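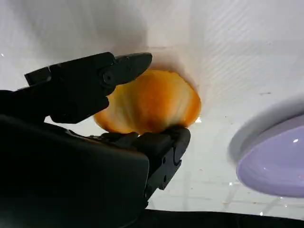 An orange scallop shell.

How a scallop builds its shell

A scallop is a soft animal that lives between two hard shells. Each shell is called a valve. The valves are joined along one straight edge by a hinge. Scallops belong to a group called bivalves, a word that means "two valves." Clams, mussels and oysters are in the same group.

What the shell is made of

The shell is mostly calcium carbonate, the same material found in chalk and limestone. Sea water contains calcium. The scallop takes it in and uses it to make new shell.

The work is done by a thin layer of skin called the mantle, which lines the inside of both valves. New shell is added at the outer edge, so the oldest part of the shell is the small area next to the hinge. A scallop does not shed its shell as a crab does. It keeps the same one for life and makes it wider.

Ribs and rings

Ribs run from the hinge to the outer edge like the folds of a paper fan. A folded sheet bends less than a flat one, and a ribbed shell is stiff for the same reason.

Rings run across the ribs. Growth slows in cold water, and the lines laid down then are close together. Scientists can often use these rings to estimate age, but a storm or an injury can also leave a ring.

Opening and closing

One large muscle pulls the valves shut. A rubbery pad in the hinge pushes them open again when the muscle relaxes. By clapping its valves, a scallop squirts out water and swims in short bursts - often to get away from a sea star.

Shells at Privlow

The Privlow shore collection holds 114 scallop valves. Most are single valves, because the hinge rots after the animal dies and the two halves drift apart. The drawers are open to school groups in April.

Words to know

Bivalve: an animal with a shell in two parts.
Mantle: the layer of skin that makes the shell.
Valve: one half of the shell.

Page updated 2021-06-22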